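Gallery condition checklist: the Upadhyay bequest at Hultstead
With comments from the walk-round

August 2022

Checked by: Jovita Arellano
Rooms covered: Stair Hall, Long Room, Print Room, Garden Room
Works on display: 100
Works in store: 191

I do love this job. Twice a year I get the whole house before opening time, a torch in one hand and the list in the other, and I always come away having noticed something new in a painting I thought I knew. Comments are under each item. Please read them even where the result is OK!

1. STAIR HALL

1.1 Hanging wires and wall fixings secure
OK. The big Murau landscape has had its new fixings since the last check and hangs beautifully straight. What a difference it makes to see the river level.

1.2 Frames free from loose gilding or open corners
Action needed. Lower left corner of the portrait of the bequest's founder has opened by 2 mm. No flaking yet. Please don't press it shut. I've put it on the list for the framer, who is coming anyway for the Garden Room mirrors.

1.3 Labels correct and readable
OK, and may I say how good the new labels are. Larger type, dates where you'd look for them, and the terms of the bequest explained in two plain sentences.

1.4 Works hung as the deed requires
OK. The deed asks that the four family portraits stay together "in sight of the stairs", and they are. One of the family wrote to ask about this in the spring and has had a copy of the hanging plan. I enjoyed that exchange very much, as it sent me back to the old photographs, and the order on the wall is exactly the order in them.

2. LONG ROOM

2.1 Light levels within limits
Mostly OK. The third blind from the door sticks halfway and lets a stripe of sun across the wall after lunch. It doesn't touch the oils but it does catch the edge of the embroidered panel. Blind to be freed or swapped this month. Panel to be covered in the meantime.

2.2 Humidity readings taken and logged
OK. Full set in the book, no gaps. Lovely neat handwriting too, whoever you are.

2.3 Barriers and floor markers in place
OK. The low rope in front of the bronzes is at the right distance. I tried it with my arm stretched out and couldn't reach.

2.4 Signs of insects
OK. Traps clean apart from one very ordinary spider. Renewed all the same.

2.5 Bronzes: surface condition
OK. A little dust in the folds of the seated figure, soft brush only. If you haven't seen her in morning light, do go up, the left hand is a marvel.

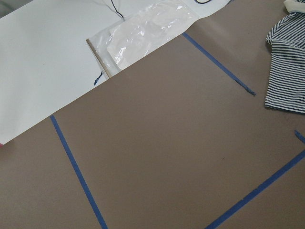
6 min read

3. PRINT ROOM

3.1 Drawers run smoothly and close fully
Action needed. Drawer 14 drops at the front when it is more than half open. I've moved its contents (the harbour etchings) to the spare drawer beneath and left a note in both. Inventory updated.

3.2 Prints interleaved, mounts sound
OK. I looked at every mount in the top two cabinets and a sample from the rest. A few of the older mounts are yellowing at the window edge, so I'd like those replaced over the winter. There are pencil notes on the backs of several and they must be copied out in full before anything is thrown away. Some of them give the shop and the price paid!

3.3 Handling rules on display
OK. Clean hands, pencils only, bags outside. One visitor asked me why no pens and we ended up talking for half an hour.

3.4 Loans out: paperwork complete
Part complete. The three watercolours lent to Utside are properly signed for, with condition photographs at both ends. The insurance letter is in the folder but the return date has been left blank. It should read December. I've asked for a corrected copy.

4. GARDEN ROOM

4.1 Window locks and alarm contacts
OK. All tested with the alarm company on the line, and every one rang through.

4.2 Ceiling and walls free from damp
Watch. The faint mark above the west window is the same size as at the last check. I drew round it in pencil then and it hasn't crossed the line. Gutter outside has been cleared, which pleases me no end.

4.3 Mirrors and small sculpture secure
OK, except that the marble head wants fresh museum wax under the base. It's firm but I'd sooner do it now.

4.4 Fire exits clear
OK. The stack of chairs has gone. Thank you!

TO DO BEFORE THE NEXT CHECK

Framer to look at portrait corner (1.2)
Free or replace third blind (2.1)
Repair runner on the faulty drawer (3.1)
Order new mounts, copy pencil notes first (3.2)
Corrected loan letter from Utside (3.4)
Wax for the marble head (4.3)

Signed copy is in the red binder in the office. If you spot anything on your rounds, write it on the back page with the room and the date, however small it seems.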